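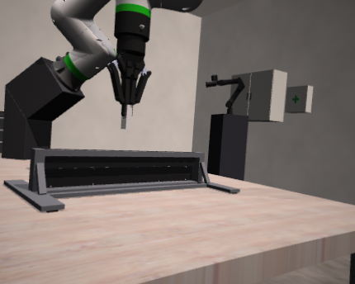 I have been asked to write our rules for deciding when a simulated run counts as a pass. There were two rules before. One of them was "use common sense", so I'm starting with the other.

Rule one: write down what a pass is before you press go. Cormac Flanagan has a gift for watching a block end up in the wrong place and discovering that was the task all along.

Rule two: 40 runs per task, with the start positions shuffled. If you ran it once and it went beautifully, you have a screensaver.

Rule three: record the seed. "It was a sort of medium seed" is a real thing a grown adult wrote in our log in December.

Rule four is the one people argue with. If the fingers pass through the object at any point, the run is a fail, even if the object gets where it was going. Real blocks are fussy about this.

Same goes for friction. Someone at Zurnau sent us a grasp test with the friction set so high you could have picked up a bus by its paintwork. Lovely success rate. We've asked for it again with numbers from this planet.

Rule five: a second arm in the cell stays in the collision checks even when it has no job to do. Switching it off makes planning faster, and so does leaving out the table.

I'm told the Viltero checklist has 21 items. I have read it. Item 14 is "see item 9". Item 9 is "as appropriate".

Our simulated cell has a first-aid box on the wall, by the way. Green cross and everything. I've been asked whether it needs a monthly inspection and I'm sorry to say I paused before answering.

Rule six: failed runs stay in the folder. Do not tidy them into one called "old". I know about "old". I also know about "old 2".

Draft goes round this afternoon. Comments to me by 2 please, and "looks fine" will be taken to mean you haven't opened it.

Cormac has replied "looks fine". I haven't sent it yet.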